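Plarkavura: Questions We Keep Getting About the Wrist-View Result

Last updated Jan 5, 2022

Most of these came in after the Putport talk. Answers are by Babita Pandey unless marked. I ran the re-analysis and did not work on the original training runs, so if I sound less excited than the project summary does, that is why.

What was the claim?

That a policy trained only on wrist-camera video does as well at picking small items off the floor as one trained on wrist video plus a fixed overhead camera. The summary gives a success rate of 78 percent for wrist-only and calls the two "equivalent."

Do you believe it?

I believe the 78. I don't believe "equivalent." The overhead condition was run on fewer objects, on a different floor, and by a different operator. You can't put two numbers side by side after that and say the second camera adds nothing. It may add nothing. We haven't shown it.

How much data is there?

2241 episodes in the training set. That sounds like plenty until you look at how they were gathered. The Kakville site supplied most of them, the lighting barely changes, and many episodes repeat the same object within minutes of each other. I would treat the useful size as a good deal smaller, and I'm not going to guess how much smaller.

Why does the floor matter so much?

A wrist camera working near the ground spends most of its time looking at floor, with the robot's own hardware filling a lot of what's left. If a policy learns that a certain carpet pattern goes with a certain reach, it will look clever right up until you move it. Florêncio Loureiro tested this by blanking out the target object and letting the policy run anyway. On striped carpet it still reached with confidence in 14 of the trials where there was nothing for it to find.

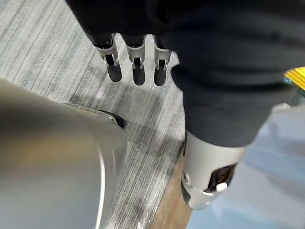 Transitions between surfaces are worse. Where carpet meets a strip and then a smooth floor, the texture cue breaks and the predicted grasp height jumps. We saw it often enough that I'd want it reported as its own test condition — right now it's folded into the average, where it does no harm to the headline.

Doesn't the hand block its own view?

Yes, a lot of the time. The original write-up says the policy "learns to ignore" the hand. I asked what that rests on and was pointed to a set of attention maps. Attention maps are nice to look at. They don't tell you what the policy would do if the hand looked different, and when Carla Sfeir changed the fabric cover for a lighter one, success dropped by 17 points. Something was not being ignored.

Could the drop be chance?

Could be. It was one cover and one afternoon. Carla's reply, for the record: "I'd be happy to be wrong, but then someone has to run it again with more covers." So far the team at Sriwong has said they will.

Has anyone outside the group reproduced the main result?

No. Mavis Abernathy's lab asked for the checkpoints in July and got them, minus the calibration files. Without those the camera-to-gripper offset has to be estimated by hand, and a small error there eats the whole effect. The files are now in the download folder. If they don't load, write to Deolinda Morais.

So should we skip the overhead camera on our own setup?

If you already have one, leave it up and record from it. You can drop the stream later in training. You can't get it back if you never recorded it.

What would change your mind?

The same operator, the same objects, both camera conditions, and floors the policy has never seen. Random order, with the trial list fixed before anyone starts. If wrist-only holds up under that, I'll rewrite this page.

Will the summary be corrected?

I've asked for "equivalent" to come out. The current draft says "comparable," which I also don't like.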